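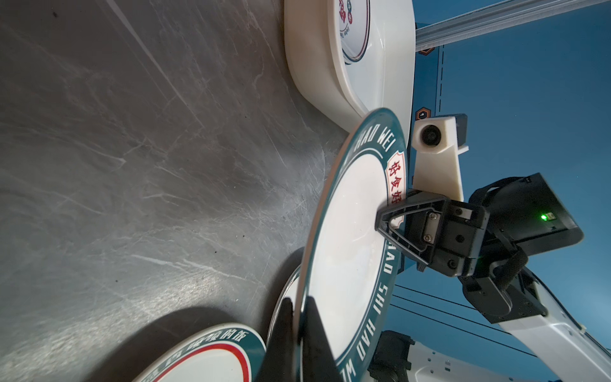
Teal-rimmed plate held nearly on edge

Two-arm plate sorter in a shared shed – is it worth persisting?
Posted by flomance_shed, July 2020

We've been building a two-arm rig at our shared workshop to move plates off a benchtop into a plastic basin. I'm not convinced. The other blokes reckon it's nearly there. I logged 57 pickups and 13 ended with the plate slipping or turning in the fingers. The fingers are the open triangular sort, black. Flat plates are the worst, as you'd expect. Is this a gripper problem or have we picked a silly job for cheap arms?

Győző Vörös
Bit of both. Smooth crockery in fingers like those is asking for trouble. Stick some silicone to the inside faces before you touch the software, and don't trust anyone who tells you a bit more tuning will fix friction.

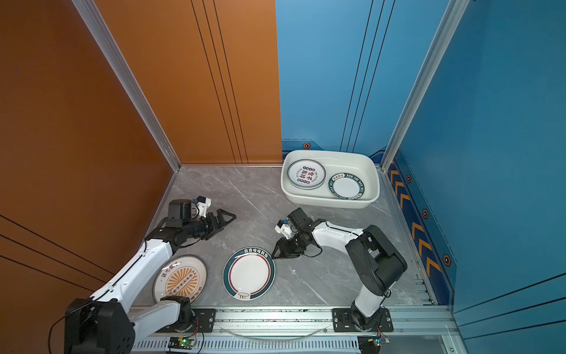
I'd also look hard at the order you clear things in. A plate lying flat gives a finger nothing to get under, and a stone-look top won't give the way a rubber mat would. Try a thin mat for 200 pickups and write down every failure, including the ones your mates want to call a fluke. I did this in May with a Hitano kit and my "nearly perfect" dropped a fair way. Bowls were fine – plates never were.

Gilex
Just buy better grippers mate

mészáros_bench
Buying new ones won't help if the wrist sags. Hang a plate off it for 6 minutes and measure the droop. Ours was the shoulder bolts. I still wash up by hand.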